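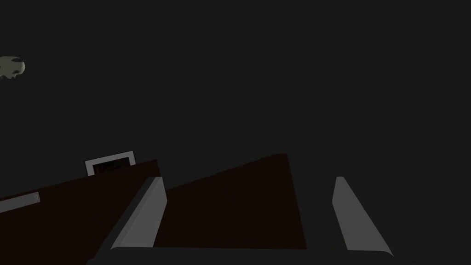 A simulated view past the two gripper fingers, from the software Cuvley's crew uses to rehearse robot jobs.

2/5/25 - The robot arms at Cuvley's furniture warehouse in Multness now get their practice on a computer screen first, and the people who run them are getting a whole new kind of workday out of it.

The warehouse started using the simulation program, called Sella, this winter. Before an arm goes near a real cabinet or table, an operator builds the job on screen, watches it from the gripper's point of view and fixes whatever looks wrong. Then it goes to the floor, where a second operator checks the first run by hand.

It's a big change for the 22 people on the handling team. Most of them came up through packing and lifting, and until last year a new product meant stopping a line for most of a shift while somebody nudged an arm into place. Now four of them work at the screens each day, and the seats rotate so everyone gets a turn. The team has already rehearsed 304 jobs this way, out of almost 500 on the list.

The part that's really fun to see is who turned out to be good at it. Packers who know how a heavy drawer unit wants to tip, or which corner gets dinged first, spot trouble on screen very quickly. Their notes go straight into the job file with their initials on them - and the engineers read them!

Not everything is settled. Screen work is slower to learn than the company planned, and the training course, run by local firm Brunet, has been stretched from two weeks to three. Some workers say they miss moving around and would like shorter turns at the desk. Pay for screen shifts is the same as floor pay for now, and the team has asked for that to be looked at in the spring.

Cuvley says no jobs have been cut on the handling team. The night crew begins its own training later in February, with the first group starting on small cabinets and shelves.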